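January 26, 2022
Equipment plan, hand-held gripper station. Sheet goes to purchasing in April.

Current position: one pair of grippers, one table in use, cables to both hands. Bids in from Atora and Sorkari. Pornau has not replied and is left out of the totals for now.
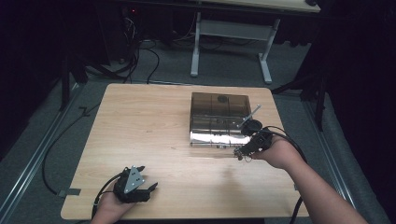
Cabling is the cheapest item on the sheet and should be ordered first. Atora lists 3 m leads, Sorkari only 2 m. The longer one is worth having: each gripper trails its own black cable off the table, and a third is held to the floor with grey tape. Add proper floor channel to the order. 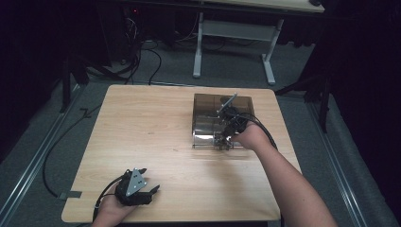

Kevser Bilgin would sooner put the money into a spare gripper than a second table, and thinks a lead time of 40 days is too long to sit with no backup. Agreed. Table moved to the optional list.
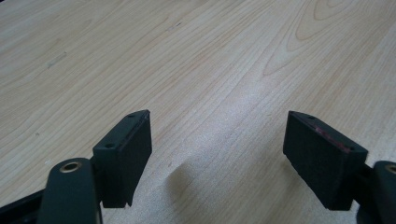 Spare finger pads: Sarıgül can supply at 46 per set, no minimum order. Two sets budgeted — three if the carriage is flat rate. The corners of the present pads show grey lines where the black has rubbed, so I have put them under consumables. A matt table covering goes on the same line, as there is a pale patch of glare across the wood.
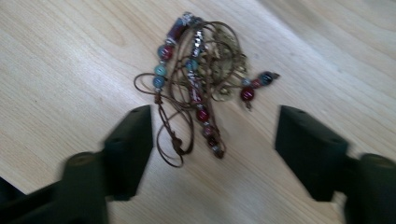
Tangled cords, beads and brass-toned chain, between the fingers.

Still to price: small test objects, storage for same, diffuser for the overhead light. Ask Sorkari whether screws come with the pads.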